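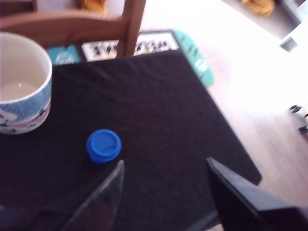

Þröstur Arnardóttir would like the word "anomaly" retired. The arm did not have an anomaly, Arnardóttir told a meeting of customers in April 2023, it closed its gripper when it had been told to stop, and it did so 34 times before anyone at Skullora picked up the phone.

Skullora is today publishing the findings of its review into the stop-delay fault in the Ollisa tabletop arm, along with the steps owners need to take. The company accepts the findings. It does not accept that the matter is closed, and owners should be wary of anyone who tells them so.

The fault affects arms running Erkus, the control software shipped with every Ollisa. When the stop button is pressed while the gripper is closing on a small, light object such as a bottle cap, the software can finish the closing motion before it honours the stop. In the worst case measured, the delay was 8 seconds. The manual promises an immediate stop. The manual was wrong, and it has been withdrawn.

There are 533 arms in the field with the affected version. Many are used in homes, classrooms and small workshops, on ordinary tables with ordinary household things on them, where a hand is likely to be close by. No serious injury has been reported to Skullora. Two owners reported pinched fingers, and the review notes drily that a company which took this long to answer its messages may not have heard from everybody.

The review was carried out by Fogh, an outside testing firm paid by Skullora. Readers can make of that arrangement what they like. The full report, including the parts that do not flatter us, is available on request and has not been edited by our marketing staff.

Fogh found that the first complaint came in September and was marked as user error. So were the next several. An update released over the winter was described to customers as a fix. It shortened the delay in some cases and did nothing in others, and it was tested with large foam blocks only. Small plastic parts were left out of the test plan to save time.

"I have read three statements from this company saying safety comes first," said Ye-seo Seo, who led the review for Fogh. "The test records say the shipping date came first. I'd look at the records."

Owners should do the following now:

Unplug the arm at the wall when anyone needs to reach into its work area. Do not rely on the stop button.

Do not install the winter update if you have not already done so. If you have, leave it in place.

Return the control box using the prepaid label being mailed to all registered owners. A replacement with a hard-wired stop will be sent back within 40 days. Owners who would sooner have a refund can have one, with no need to give a reason.

The new stop cuts power to the gripper directly and does not pass through Erkus. Fogh has tested it on small parts and found no delay so far — testing continues, and the results will be posted whichever way they go.

"I'm not asking anybody to trust the new box," said Baldur Ravn, head of engineering at Skullora. "Test it yourself when it arrives, with something you don't mind getting crushed. If it doesn't stop, call me."

Sales of the Ollisa remain on hold. No date has been set for starting again.

Media contact: Ingvar Hjaltadóttir, Skullora press office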